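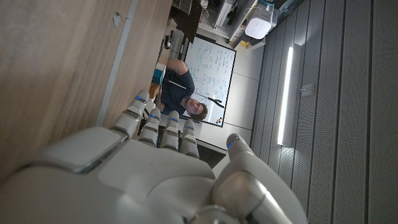 ok so I've finally moved all my savings out of the bank I've been with since I was a kid and I have Thoughts. thread, sorry in advance

first thing. I opened that account in primary school, the one with the little deposit book and the free ruler. I'm now a grown adult with a mortgage application to fill in and they were paying me basically nothing on it. my own fault for never looking

what got me moving was Rohani Sutanto at work, who asked what rate I was on over lunch and I had to log in to check. she went very quiet. then she said "mate"

turns out my "bonus saver" only pays the bonus if you put in $1,000 a month AND make no withdrawals AND the balance is higher at the end than the start. I pulled out 20 bucks for a sausage sizzle and a raffle ticket in April and lost the whole month's interest. for a sausage!!

so Tuesday night I sat down with a cuppa and did the comparing. two hours. every site wants your email before it'll show you a number, and half the good rates are intro rates that drop off once you've forgotten about them

things I wish I'd written down before I rang up: the BSB, the date my direct debits come out, and the answer to a security question I set when I was fifteen. (favourite band. I guessed wrong twice. it was so much worse than I remembered)

the bloke on the phone was lovely but he did offer me a better rate the second I said the word "close". where was that rate for the last decade, Darren

anyway the new one's open and the first $3,000 went across no dramas. I left a bit in the old account until the rego and the phone bill have come out, which Yee-man Fung told me to do after hers bounced and she copped a fee

if you've still got your school account, go and look at the rate tonight. and read the conditions on the bonus bit, they're in the PDF, not on the pretty page

also I'm keeping the ruler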